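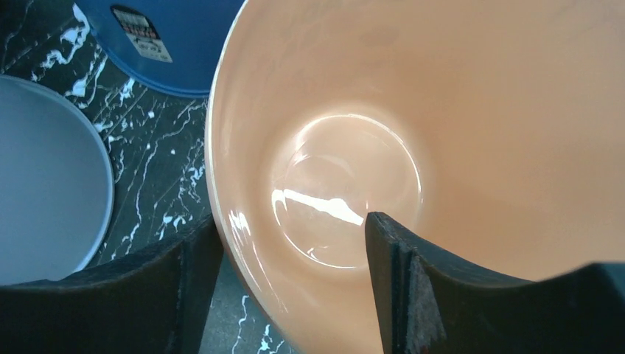

**wubit_t**
Need a bowl for no-knead dough, big batch, and I keep going back and forth on plastic vs ceramic. Mine's the peach one, deep with sloped sides and a flat circle at the bottom. Love the color. Pretty sure I'm asking too much of it tho. Dough climbs, lid won't sit. Anyone gone bigger??

**jbaird14**
How much flour?

**wubit_t**
14 cups. I know

**jbaird14**
lol ok thats two bowls. Split it. Glossy sides are fine, dough slides right out if you oil it first

**Amnuay_S**
Disagree on oil. Wet hands, bowl scraper, done. Oil just leaves you a greasy fold in the loaf. And I'd skip ceramic at that size – my Stavarside weighs a ton, chipped the sink with it in February

**jbaird14**
never had a greasy fold. a teaspoon, not a cup

**mebrat.m**
Shape matters more imo. Sloped walls = dough spreads up and out, hard to tell if its doubled. Get a straight sided tub, put tape on it. Paid 20 bucks for mine

**wubit_t**
But I mix AND serve salad in this one. Tub is ugly

**mebrat.m**
so keep the bowl for salad

**Amnuay_S**
Also careful on a stone counter, smooth bowls skate around when you stir. Damp towel underneath

**wubit_t**
ok towel yes. Splitting the next batch, will try oil in one and wet hands in teh other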